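Unit 4: Spot Removal on Upholstery and Area Rugs
Handout for the residential cleaning course, evening group
Aug 25, 2020

Read this before the practical. We will not go over fiber identification again, so bring your notes from Unit 3.

1. Before you touch the spot

Ask the customer what was spilled, when, and what they have already put on it. The third question matters most. Many spots you are called out for have been treated with dish soap, vinegar or a store-bought foam, and what you see is the leftover soap holding dirt. In that case start with a plain water rinse and look again before using any product.

Check the tag under the seat cushion. The letter codes are:

W: water-based cleaners are allowed
S: solvent only
WS: either one
X: vacuum only

Tags are sometimes missing or belong to a replaced cushion. If you are in doubt, treat the piece as S and test.

2. Testing

Pick a place that does not show, such as the back skirt of a sofa or the underside corner of a rug. Wet a white cotton towel with the product, press it on the fabric for 30 seconds and look at the towel. Any color on the towel means the dye is moving. Stop and tell the customer. Write it on the job sheet and have them initial it.

Rugs with a red or navy border need a test on each color. The Figueroa job we went through in class is the one to remember: the field color was stable, the border was not, and only the field had been tested.

3. Order of work

Vacuum first, on both sides if the rug can be turned. Scrape up solids with a spoon or a bone scraper, working from the outside of the spot toward the middle. Blot. Do not rub, even on synthetic pile. Apply product to the towel and then to the fabric. Spraying straight onto the fabric puts more liquid into the padding than you can get out again.

Use the mildest product first and give it time. Rinse between products. If you change from an alkaline product to an acid one without rinsing, you lose most of the effect of both.

4. Common spots

Coffee and tea: mild acid spotter, blot, rinse. Coffee with milk also needs an enzyme step, and that comes first.

Grease and lipstick: dry solvent on a towel, small amounts, windows open. Follow with a water-based rinse where the code allows it.

Blood: cold water only to begin with. Warm water sets it.

Ink: solvent, fresh towel for each press. Tell the customer in advance that ink may spread and may not come out.

Pet urine: find the whole area before you quote. What shows on top of the rug is usually smaller than what is in the backing. Old urine on wool can change the dye permanently, and no product brings the color back.

Candle wax: chill it, break it, vacuum up the pieces, then a warm iron over plain white paper.

5. Drying

Leave as little water as you can. Put a fan low and across the surface. Set foil or plastic tabs under furniture legs before you move anything back, or the wood finish and the metal glides will mark the rug. Cushions stand on edge with the zipper side down and are turned once.

A brown ring that appears the next day is wicking. Go back, treat lightly with the acid spotter, blot and weigh down a dry towel on it overnight. Do not charge for this visit.

6. For the practical

Work in pairs. Each pair gets one cotton panel, one wool sample and one unmarked piece. Fill in a job sheet for all of them, including the test results. Sheets without test results will be handed back.

Giron has the spare towels and the pH strips. The October session covers leather, and you will need your own soft brush for it. 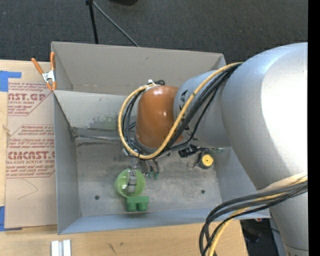
Bjarke Lykkegaard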